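Padholm Dental Group > Staff > Practice Meetings > December

Home | Our Practice | Services | New Patients | Staff Pages | Contact

Minutes of the December Practice Meeting

Held in the break room at the Padholm office, 12:15 p.m. Front desk, hygiene, assisting and billing were all represented. The Skorkeck office joined by phone. The practice manager took the minutes.

1. Minutes of the last meeting

Accepted with one change. Under item 4, "fluoride trays" should read "fluoride varnish." The corrected copy is in the binder.

2. Recall and hygiene schedule

Hygiene reported that the recall list has gotten shorter at Padholm and longer at Skorkeck. Skorkeck has 75 patients past their six-month cleaning with nothing booked. The front desk there has been leaving voicemails in the afternoon and getting few calls back. It was agreed to try text reminders first and to phone only those who do not answer the text within a week.

Hygiene asked again for longer appointments for patients in periodontal maintenance. The current slot does not leave time for full charting. Agreed to add 10 minutes to these visits at both offices once the present bookings have run out. Patients already on the schedule will not be moved.

3. Saturday hours

Skorkeck wants to open on Saturday mornings twice a month. Assisting said they could cover it if the hours were traded for a weekday afternoon and not added on top. Billing pointed out that the insurance phone lines are closed on weekends, so benefits would have to be checked by the end of the day before. No decision. Skorkeck will bring a draft rota to the next meeting.

4. Children's visits

The school screening forms came back from Clandelov Elementary. Several parents had left the medical history page blank. Front desk will call those families before the screening day and will not accept a form at the door without that page filled in. The coloring sheets are out of date and still show the old phone number. New ones will be ordered together with the toothbrushes, 500 of each.

5. Sterilization room

The weekly spore tests were all negative at both offices. The log at Padholm had one missing signature, which has been followed up. Assisting asked that pouches be dated on the clear side, not the paper side, as the ink has been bleeding through. Agreed.

The small autoclave at Skorkeck is still slow to finish its drying cycle. The service company has been called twice. If there is no visit before the next meeting, the practice manager will get a price from another company.

6. Scheduling software

The move to Darko went ahead at Padholm. Appointments and contact details came over correctly. Treatment notes came over without their dates in some charts, and the old system will stay available to read until that is fixed. Staff should write down the chart number of any record with a problem and put it in the tray by the billing desk. Please do not correct notes by hand. 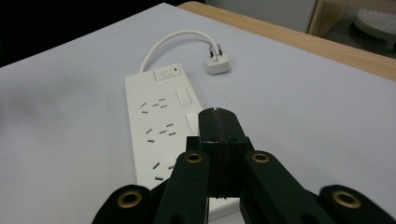

Skorkeck will change over after Padholm has run one full month-end on the new system. Billing asked for a half day with no patients for training. Agreed in principle, date to be set.

7. Late cancellations

There were 16 late cancellations between the two offices, most of them first appointments of the day. The present policy is a charge on the second late cancellation. Front desk said it is not being applied the same way at both places. The policy stays as it is for now. Front desk at both offices will read it out when booking new patients and note in the chart that they did.

8. Other business

Glove sizes: small nitrile gloves are on back order. Use the other brand in the supply closet until they come in.

Parking: staff at Padholm are asked to leave the spaces nearest the ramp for patients.

CPR renewal: anyone whose card runs out this winter should tell the practice manager this week so that one class can be booked for everybody.

Meeting closed at 1:20 p.m. The next meeting will be at Skorkeck, with Padholm on the phone. Items for the agenda go to the practice manager by noon the day before.

Share 0 | Comments 2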